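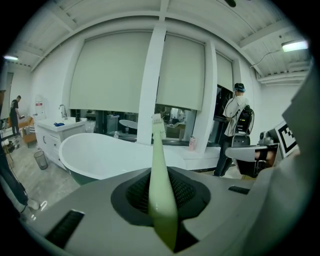 **Lurnudier · Abteilung Bad und Ausstellung · Meinungsseite**

# Stellt die Wanne nicht in die Mitte

Wer heute eine Badausstellung betritt, läuft zuerst auf eine freistehende Wanne zu. Bei uns ist es eine weiße mit dunkelgrüner Außenseite, vor Fenstern mit Rollos, daneben ein weißer Waschtischunterschrank mit Schubladen, auf dem Boden ein grauer Papierkorb aus Geflecht. Hinter der Scheibe steht gleich noch eine weiße Wanne. Ich arbeite seit Jahren im Verkauf und habe nichts gegen diese Wannen. Ich halte sie nur in den meisten Wohnungen für einen Fehler, und ich finde, wir sollten das den Leuten sagen, bevor sie unterschreiben.

Eine freistehende Wanne braucht Platz auf allen Seiten. Gemeint ist Platz für einen Menschen mit Wischmopp, der sich bückt. Wenn zwischen Wanne und Wand nur eine Handbreit bleibt, sammeln sich dort Haare, Staub und irgendwann der Deckel vom Shampoo. Eine eingebaute Wanne mit gefliester Schürze ist langweilig, aber hinter ihr muss niemand putzen.

Dann die Ablage. Auf unserer Fensterbank stehen zwei Flaschen, eine davon rosa. Auf der Waschtischplatte liegt noch ein kleiner blauer Gegenstand, und so sieht es ordentlich aus. Zu Hause sind es Seife, Rasierer, zwei Sorten Shampoo, ein Schwamm, das Badespielzeug und ein Buch. Am Einbaurand findet das alles irgendwie Platz. Der schmale Rand einer freistehenden Wanne trägt nichts davon. Also kauft man einen Hocker oder ein Brett zum Querlegen und schiebt beides jedes Mal zur Seite, wenn man einsteigen will.

Auch das Fenster macht in der Ausstellung einiges schöner, als es später wird. Viele Kunden wollen die Wanne unbedingt davor haben. Im Erdgeschoss bleibt dann das Rollo unten, morgens und abends, und das Tageslicht, für das man bezahlt hat, kommt gedämpft durch den Stoff. Wer im vierten Stock ohne Gegenüber wohnt, darf diesen Absatz überspringen.

Über Geld wird bei uns ungern gesprochen, solange die Kundschaft noch vor der Wanne steht. Im letzten September habe ich für einen Haushalt zwei Angebote nebeneinandergelegt. Die freistehende Lösung war im Einbau 428 Euro teurer, allein durch den Ablauf im Boden und die Standarmatur. Dazu kam ein Hocker für 31 Euro, über den wir gelacht haben. Die Kundin hat das Geld am Ende in einen breiteren Waschtisch gesteckt. Ich glaube, das war die bessere Entscheidung, denn am Waschtisch steht man jeden Tag.

Überhaupt der Waschtisch. Er bekommt in der Beratung die letzten Minuten, wenn alle schon müde sind. Dabei entscheiden Schubladen mehr über ein Bad als jede Wanne. In eine Schublade schaut man von oben hinein und sieht, was da ist. Im Schrank mit Türen wandern die Sachen nach hinten und werden dort alt. Ein aufgesetztes Becken gefällt vielen, nimmt aber Stellfläche weg, und um den Fuß herum bildet sich ein Kalkrand. Ich frage deshalb immer zuerst, was auf die Platte soll, und zeige danach erst die Becken.

Pei-shan Wei, mit der ich mir die Beratung teile, sieht es anders. Sie sagt, ein Bad dürfe einen Gegenstand haben, auf den man sich freut, auch wenn er unpraktisch ist. Das lasse ich gelten, wenn der Raum groß genug ist und jemand wirklich badet. Wer fünfmal im Jahr in die Wanne steigt, sollte über eine große Dusche nachdenken.

Mein Vorschlag für den nächsten Umbau der Ausstellung: eine Koje in der Größe eines normalen Mietbads, mit Einbauwanne, vollem Wannenrand, Wäschekorb und Tür, die nach innen aufgeht. Daneben kann die grüne Wanne gern stehen bleiben. Die Leute sollen sich einmal in den kleinen Raum stellen, die Tür zumachen und versuchen, sich abzutrocknen. Danach reden wir über Farben.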